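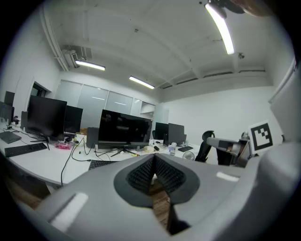
Griet Verschueren wrote in to ask whether the finger pads really need looking at before every session, or whether once a month would do. Every session, please! It takes two minutes, and a clean, well-seated pair of pads makes the whole tool a pleasure to use.

Pastow Hand Gripper Guide > Looking After the Tool > Finger Pads and Marker

4.2 Checking and changing the finger pads

The pads are black, finely ribbed and set at an angle, so that they meet in a V. The ribs do the gripping, and they do it beautifully as long as they are free of dust and grease.

1. Switch the tool off and wait for the status light to go out.

2. Open the fingers by hand. They should glide apart without a catch.

3. Wipe along the ribs with a lint-free cloth, never across them.

4. Look for torn or flattened ribs. If you find any, change both pads, even if the other one still looks lovely.

5. To change a pad, undo its screw, slide the pad towards you and push the new one in until it clicks. Tighten the screw with the small key from the Barnia kit.

6. Close the fingers slowly and watch the gap between the pads. It should narrow evenly from top to bottom.

CAUTION: Keep your fingertips out of the recess while the pads are closing.

Note: Don't use solvent on the pads. Warm water on the cloth is plenty.

4.3 Checking the marker

1. Make sure the square marker is flat, clean and firmly fixed. A lifted corner is enough to upset tracking.

2. Start the tracking test and move the tool gently through a figure of eight (this is the fun bit!).

3. Check the result on the screen. Anything below 7 means the marker needs cleaning or replacing.

Note: Glare from ceiling lights can lower the result. Turn to face another way and run the test again before you order a new marker.

Write the pad change in the log with the session number. New pads are due after 1000 grips in any case.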